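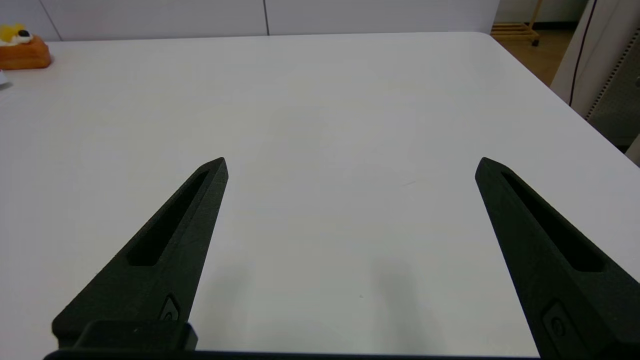

手首カメラ側の映像。指は全開、なにもつかんでいない状態

Pritbridge見学メモ(グリッパ比較の回)

2023年1月7日、Pritbridgeのラボに行ってきた。忘れないうちに書く。乱文ご容赦。

目的はひとつ、グリッパの比較。うちの現場で使う指をそろそろ決めないといけない。カタログを並べてにらんでいても決まらないので、さわれるところに頼みこんだ。案内はLiesl Pfisterさん、制御まわりの説明はFabian Freiさん。2人とも早口。メモが追いつかず、抜けあり。

受付からラボまで遠い。途中でスリッパに履き替え。サイズが合わず、一日中ぺたぺた歩いていた。

まず候補の整理。
・Flodus 平行開閉型。標準の指つき。動きが素直
・Hauser 指が細くて先がとがったタイプ。角度がついて閉じる
・Fivitz 制御側。どちらのハンドもこれで動かす

最初にFlodus。安定はしている。閉じ始めから閉じ切りまで速さが変わらず、見ていて安心。ただ指が太い。隣に物があると、つかむ前に隣を押してしまう。Pfisterさんいわく「棚の中では使わない、広い机の上なら十分」。うちは棚の中なんだよな……。

指の交換も見せてもらった。ねじを外して、はめて、また締める。慣れた人で缶コーヒー一本飲むより早い。自分もやらせてもらったが、ねじを一つ床に落として全員で探すことに。すみませんでした。次回は磁石つきのドライバを持参する。

次、とがった指。黒い指で、表面が少しざらっと見える。3Dプリントっぽい肌。長い溝のような抜きが縦に入っている。形の自由度が高いのはいい。折れたらどうするのか聞いたら「また刷る」とのこと。即答。予備を引き出しに入れておくやり方らしい。うちでもまねできそう。

先がとがっている分、小さい物や薄い物には強い。反対に、重い物を長く持たせると先がしなる感じがあった。ここは数字がほしかったが、測定は見学の範囲外。後日資料をもらう約束。

耐久の話。Hauserの指は開閉3,000回で一度点検、がラボ内のルール。メーカーの公式値ではなく、あくまでこのラボの運用。点検といっても目で見て、根元を手でゆすって、がたがなければ続行。うちだともう少し細かく見たい。記録シートの様式も見せてもらったが、欄が多すぎて実際にはほとんど埋まってないそうです。どこも同じ。

休憩。コーヒーがおいしい。会議室は303号室、暖房が効きすぎて眠い。
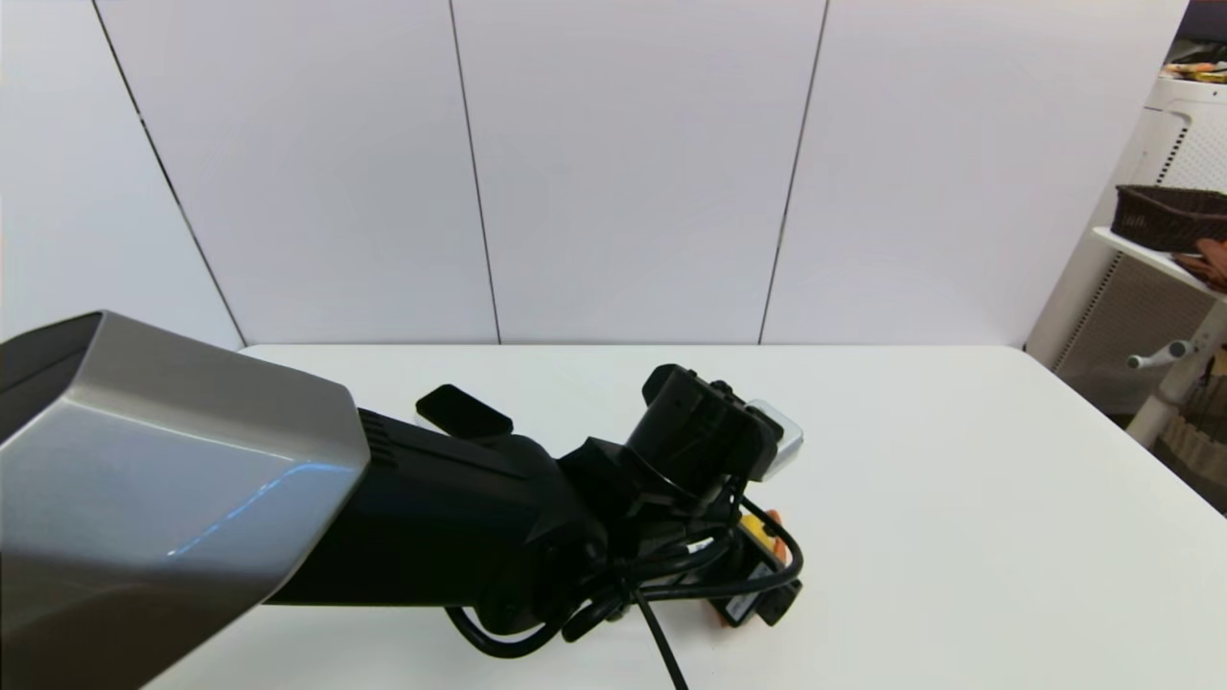 午後はカメラの置き場所の話。個人的には今回いちばん聞きたかったところ。手首に付けるか、上から見るか、両方か。手首側は指先と対象物の距離がよくわかる反面、配線が悩ましい。見せてもらった腕も、カメラのすぐ下で黒いケーブルが輪になって手首に巻きつき、一本はまっすぐ下に垂れていた。あの垂れ方だと、うちの棚なら引っかける。Freiさんに聞くと、手首を回すぶんの余長はどうしても要る、とのこと。短くすれば突っ張るし、長くすれば垂れる。結局、余長をどこに逃がすか。腕に沿わせて途中で留める案を教わったので、帰ったら試す。

カメラを付けると手首が太るのも問題。指をいくら細くしても、その後ろが太ければ狭いところに入らない。これは盲点だった。カタログには指の寸法しか載っていないので、カメラ込み、ケーブル込みの外形で比べないと意味がない。比較表の列を一つ増やす事にする。

頭側からの見え方も確認。腕が手前から伸びてくると、つかむ瞬間の指先が隠れることがある。手首カメラと両方使う理由がやっと腹に落ちた。片方だけで済ませるつもりで予算を組んでいたので、ちょっと頭が痛い。

Fivitzについて。画面は地味。でも止めたいときにすぐ止まる。力の上限を入れておけば、それ以上は締めない。ハンドを換えたあとの設定切り替えは少し面倒で、前の指の設定が残ったまま動かしてしまうことがあるとか。Freiさんも一度やったらしく、それからは交換のたびに声に出して確認しているそうだ。これはすぐ取り入れる。

映像の遅れも気になって聞いた。調整前は300ミリ秒前後あったのを、通信の経路を変えて縮めたとのこと。いまの値は聞きそびれた。ばか。あとでメールする。

今のところの自分の考え。
棚の中がメインなら細い指。ただし手首まわりの太さを先に測る。平らな机の作業はFlodusで困らない。両方買う予算はないので、指だけ自作して付け替える線も残しておく。ここは上と相談。

宿題
・しなりの資料をもらう(Pfisterさん)
・映像の遅れ、現在の値(Freiさん)
・指の図面、もらえる範囲で
・棚の間口を測り直す。前の数字はあやいしい
・ケーブルの留め具、何種類か取り寄せ

6月にまた見学枠があるそうなので、それまでに一度うちの棚で試して、結果を持っていきたい。行きたい人は早めに声をかけてください。スリッパは持参がおすすめ。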